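Ekpo project, progress report to the funder
Reporting period: January to date
Submitted Mon 26 March

Summary

The work is on schedule and within budget. Whether the method does what our proposal said it would is a harder question, and on the evidence so far I would not say yes. The headline number looks good. I have doubts about what it measures, and I would sooner set them out now than have them found at the final review.

What we proposed

The proposal made one main claim: that a two-armed robot with fingered hands could learn to handle a new kind of part from a small number of human-guided runs, provided it had first been trained on a large, mixed set of runs with other parts. We said 1000 mixed runs for the first stage and 20 guided runs for each new part. We also said that doubling the first stage to 2000 would bring a clear gain.

What we have done

The first stage was finished in January, on both the small set and the large one. All runs were recorded at the Lomholm site using the same two-armed set-up. Work since then has been on new parts, chiefly the black plastic trays, which we chose for their awkward shape. They are long and rounded at one end, with a raised wall that gives the fingers something to hold but also plenty to catch on.

Testing follows a fixed script. Trays are set out along the shelf, the robot takes hold of one at a time, and a trial counts as a success if the tray is lifted clear and put down again the right way round. The person scoring does not know which version of the method is running. That last rule was brought in late. The earliest trials were scored by people who did know, and I have left those out of everything that follows.

Results

With 20 guided runs the method handles trays better than the same system trained from nothing. We have repeated the comparison 4 times on different days and the order has been the same each time. I am content to call that a result.

The gain from 1000 to 2000 first-stage runs is another matter. It was there in two of the repeats, absent in one and slightly reversed in the last. A generous reader would call this a trend. I would call it noise until somebody shows me otherwise. The proposal leaned heavily on this point, so it should be said clearly that we cannot support it at present.

Where I have doubts

The trays are laid out too neatly. They sit at even spaces, more or less square to the edge of the shelf, and a system could do well by learning where trays usually are and paying little heed to what they look like. We tried a short session with trays at odd angles and the success rate fell sharply. The session was too short to report as a figure, but it was long enough to worry me.

The comparison may also be unfair. The version trained from nothing was given the same settings as the full method, and those settings were chosen to suit the full method. A week spent tuning the weaker version might close part of the gap. Nobody had done this before January, and it should have been done first.

Then there is the question of how new the trays are. The first-stage set includes several shallow plastic parts with raised edges. They are different parts, but a hand that has learned to curl its fingers over one rim may not find the next one very strange. 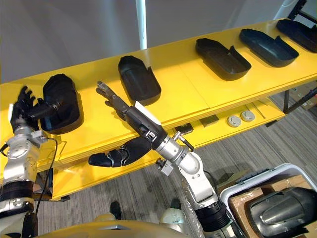

Moston read a draft of this section and took a milder view, saying that even spacing is how parts arrive on most real lines, and that a method which works only on tidy shelves would still be worth having if we said so in the title. Hultow disagreed and asked for the angled trials to be made the main test from now on.

I side with Hultow. A tidy-shelf method may well have its uses, but it is a smaller claim than the one we were funded to test.

Plans for the next period

Angled and unevenly spaced trays will become the standard test. The neat layout will be kept as a second measure so that old and new figures can be compared.

The version trained from nothing will be tuned properly, with the same hours allowed as the full method had.

We will pick one part with no rim at all and write down the expected result before the first trial.

No further first-stage runs will be recorded until the present sets have been compared again under the new test. This frees some staff time, which we ask to move to scoring. No change to the total budget is requested.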